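ELEC 298 Control Panels and Switchgear
Handout 2: Reading a cabinet door before you touch it

Okay, so last time we got through supply, protection and isolation, and I promised we'd get out of the one-line diagrams and onto some real hardware. If you missed it, the notes from February still cover everything you need, and the stuff on phase and line voltage matters a lot today, so go back and look if it's fuzzy.

My whole pitch for this handout is that a cabinet door is a page of text. Somebody laid it out, usually in a hurry, and you can learn to read it. I spent my first years at Lirkley walking up to doors and going straight for the handle (don't do that), and it took an older fitter making me stand there with my hands in my pockets for a full minute before I started seeing what was in front of me. I still do the minute!

Start with the lamps. They tend to sit at the top, where you can see them across a room, and they tell you something is live before you've gotten anywhere near it. Colors are where people get into trouble. Some shops use three lamps to show that three phases are present, one color per phase, and in that setup a red lamp is perfectly good news. Other shops use red for running, or for a fault. You can't tell from the color alone, so read the label, and if the label is in a language you don't read, get the drawing. And a dark lamp proves nothing at all. Bulbs die.

Then the meter. On a three-phase panel you'll often get three rows, stacked. Before you worry about the exact values, compare them with each other. Are they close? Good. Is one of them way off? Stop and go find out why. After that, ask what they're measuring. If the rows say something like 225, you're probably looking at phase to neutral on a 400 V class system, but the meter may be set up to show line to line, and on some models one button press flips between the two. I've watched a whole lab group argue over a "low voltage fault" that was just the wrong page on the display.

Rows of zeros are the other thing folks skip. Zero current with healthy voltage can mean no load. It can also mean a current transformer that was never wired in, or a totalizer that was reset. Write down which row it is and what unit goes with it.

Selector switches next. A rotary selector holds its position, and a push button usually doesn't, so the selector is carrying a decision somebody made earlier, maybe on another shift. Note where it points before you turn it. I mean physically write it down, on paper. Turn it in one firm movement, all the way into the next position, and look back up at the lamps and the meter as soon as you've done it.
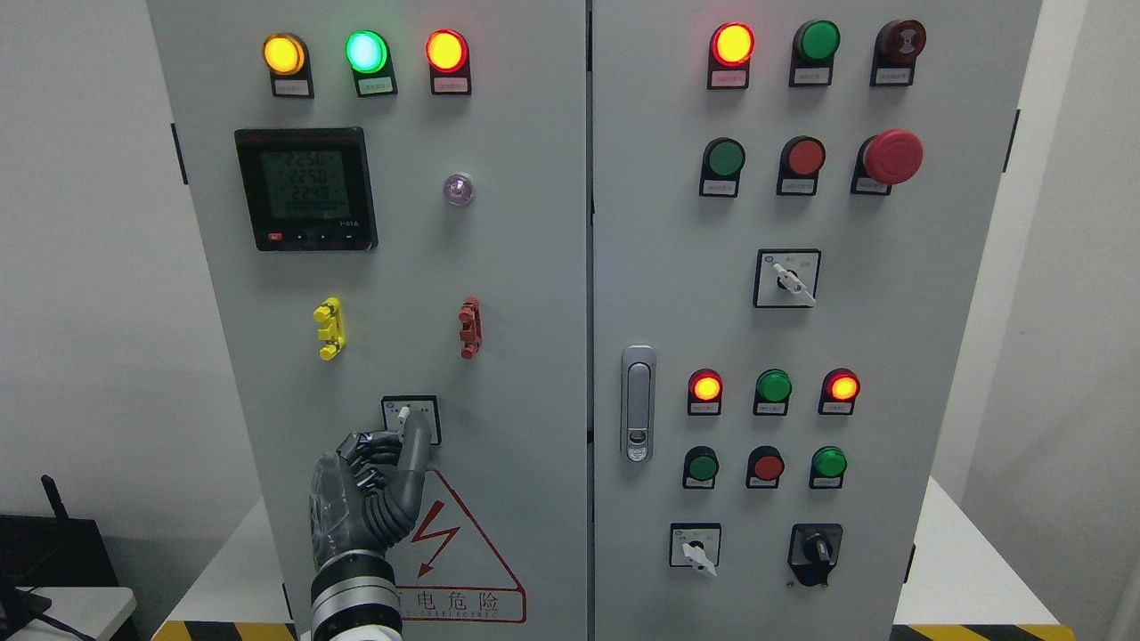
Fig. 21. Rotary selector in the grip, low on the left door. Lamps along the top, three-phase meter under the amber one.

Look at the meter in Fig. 21 for a second: 225.0, 225.0, 224.8, or as near as I can read it. Lovely and balanced. Work out the spread as a percentage of the average and you'll see why I'm not losing sleep over the third row. Now find the two terminal blocks, yellow and red, sitting above the selector. Terminals on the outside of a door are a thing you'll meet on training and test panels, and you treat every one of them as live until you've proved it dead with a tester you've just checked.

For the lab, bring the Nelell workbook and your own pen (please, I'm out of pens). Each pair gets one door on the Skeron bench. You'll draw it from the front, lamps and meter and switches in their right places, copy every label exactly as printed, and record the starting position of each selector. No switching until I've initialed the drawing.

Reading: the chapter on door-mounted devices in Pavlović, up to the part on interlocks. Skip the section on pneumatic timers unless you're into that sort of thing. Drawings are due 13/04/2019, in the box outside room 2330.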